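2018-04-21, notebook, rules of origin workbook

Picking up where I left off with the Drallomora model. The job is still the same one: take the draft trade deal between Sundia and Kun, run our pretend shirt order through it, and see who would get the zero tariff and what that does (if anything!) for the people sewing the shirts. I'd hoped to have the origin sheet finished before touching wages, but the origin sheet fought back all morning.

First problem was mine. I had the order down as 800 shirts on one tab and 800 cartons on the other, so the value per shirt came out looking like loose change. Fixed on both tabs, and I've put the unit in the column header in capital letters. If you copied the file before lunch, please throw that copy away.

Second problem is the draft text, which I've now read so many times I'm seeing it on the ceiling. The origin article says foreign content can't go over 30 percent. Fine. But 30 percent of what? The article says "value of the good" and the annex says "factory price," and the annex leaves out shipping. With shipping in, the Jaltik cloth squeaks under the line. With shipping out, it's over, and the whole order pays the full 20 percent. Same shirt, same cloth, same people at the machines. I ran it both ways and kept both results on the sheet, tabs D and E, until we decide which reading to use.

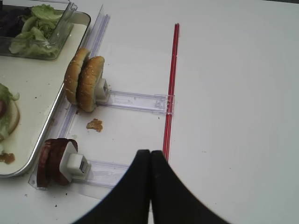
The cumulation clause is the bit I keep having to explain when we try the workbook out on union groups, so I'm writing down the version that made sense to me. Cumulation just means you may count a partner country's inputs as your own. Say the thing being shipped is a sandwich like the one on that tray, the one with the bread and green lettuce and a bit of tomato showing. Bread from Sundia, tomato from Kun, lettuce from Jaltik. Under full cumulation between Sundia and Kun the bread and tomato both count as local, and only the lettuce goes in the foreign pile. Under the narrow version, a sandwich put together in Sundia has to call the tomato foreign too, and now you may be over the limit on a very ordinary lunch. Swap the bread for cloth, the tomato for buttons and the lettuce for thread and you have our shirt. I think food goes over better in the room than textile codes do, so I'd like to rewrite the handout this way.

Now the part I care about. The labor chapter and the origin chapter don't talk to each other at all. I searched the whole draft for any cross-reference and found none. So a Drallomora shop could be in breach of the labor chapter (locked doors, unpaid overtime, take your pick) and its shirts would still carry the origin certificate and still go in free. The only remedy is government-to-government talks, and only if the breach happens "in a manner affecting trade." I've read a few older deals with the same wording and I've never liked it. How is a seamstress supposed to show that her missing overtime pay moved the trade numbers? She'd need our spreadsheet and a lawyer.

I tried adding a column where the tariff preference gets paused for a factory with an open labor finding. Very crude, just a yes/no switch. With it on "yes," the buyer's cost goes up by the full tariff, and in the model the buyer walks off to Jaltik, so the workers lose the order altogether. Hmm. That is exactly what the other side of the table will say, and I'd sooner have an answer ready than leave the column out. I put in a second switch where the preference stays but a deposit of 5 percent is held until the finding is closed. The buyer stays put in that one.

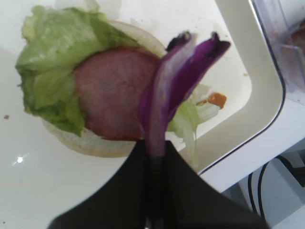
That result leans hard on my guess for how quickly buyers move, though, and the guess came from me staring out the window. I need something better before anybody quotes it. The old purchasing tables in the blue binder might do, if the pages aren't still out of order.

Other odds and ends:

The button prices on tab B are from the wrong season. Small effect, but it bugs me.

Somebody locked the tariff tab with a password. Please tell me what it is, or take it off.

The word "substantial" shows up in the origin article without a definition. I've marked every place in pencil on the printed draft. Don't erase those, I'm still working through them.

For June I want the deposit version cleaned up and a one-page handout with the sandwich on it. Also want to try the model with home workers included, because right now anybody sewing at a kitchen table just doesn't exist in it. Their piece rates would go on tab F, next to the factory wages. Haven't started on that. Saved as version with shipping out, tab E on top.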